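4 Feb 2022
Submitted by Hậu Hà, Guvmont

Progress report to Flellimness: teaching by demonstration, second period

This report covers the work done since our July report. The goal for the period was to collect enough hand-led and remotely driven demonstrations to train a first version of the pick-and-place task, and to decide which of the 2 methods to carry forward. The collection goal was met. The choice of method is partly settled, as explained below.

We recorded 2,000 demonstrations. In the hand-led sessions, the operator holds the arm above the wrist and moves it through the task. In the remote sessions, the operator sits at the Treka station and drives the arm while watching the wrist view on a screen. Both kinds of session use the same gripper and the same start position, so the recordings can be trained on together.

Hand-led sessions are quicker to teach to new operators, but the arm tends to wander when the operator shifts grip. We also found the operator's fingers in the wrist view often enough that a good share of those recordings had to be trimmed. Remote sessions take longer to learn. The paths are smoother once the operator is used to the delay, and the recordings need very little cleaning.

The main difficulty with remote driving is judging height. When the arm is over a plain surface, the wrist view gives the operator little to go by, and people slow down or stop short. Shadows help somewhat. Bangash, who built the station for us, has added a height readout next to the wrist view, and we plan to test it with all operators before the next block of recording.

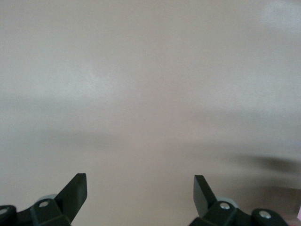
Wrist view over a plain beige surface, fingers apart and nothing between them.

Each operator now gets 60 minutes of practice at the station before any recording counts. This was not in the original plan. It cost us some recording time early on, but the number of thrown-out runs dropped after we started doing it, and we intend to keep it.

Training on the full set began last month. Early results on the bench are mixed. The arm approaches well and closes on the object in most trials, then sometimes lets go too soon on the way to the tray. We think this comes from the hand-led recordings, where operators opened the gripper with a button that was easy to press early. The button has been moved. A run trained on the remote recordings alone is under way and should tell us if we are right.

Spending is within the approved budget. The only change is that money set aside for a second hand-guide handle went to spare gripper fingers - we would like your written agreement to this.

Next period:
Finish the remote-only training run and compare it with the full set.
Test the height readout.
Record the tray task with objects of different sizes.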